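Teaching by demonstration (robotics)

Teaching by demonstration is a way of giving a robot a new skill by letting a person carry out the task through the robot's own arms.

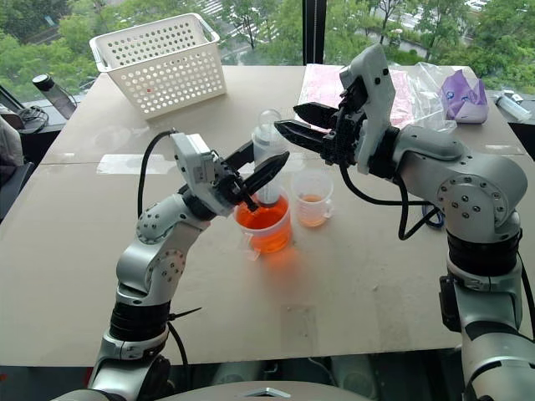 The method comes in two main forms. In hand guiding, the teacher takes hold of the arm and moves it through the job while the joints record every angle. In remote control, or teleoperation, the teacher works a second set of controls and the arms follow. Remote control leaves the robot's view clear of human hands, a real gift when cameras are used for learning!

Handling liquids is a favorite subject, and a wonderfully hard one. A clear tube held between two narrow fingers is difficult for a camera to pick out, and a liquid's surface shifts with every tilt. Two-armed robots are well suited to this work, as one gripper can hold a tube while the other stays free to help.

At the Larnano workshop in Perodport, Pendo Mushi and Joar Berge recorded 1,000 demonstrations of simple bench tasks over 24 days in May. Slow, smooth recordings proved the most useful, and new teachers needed 5 practice runs before theirs were kept.

See also: Hand guiding; Teleoperation; Two-armed robots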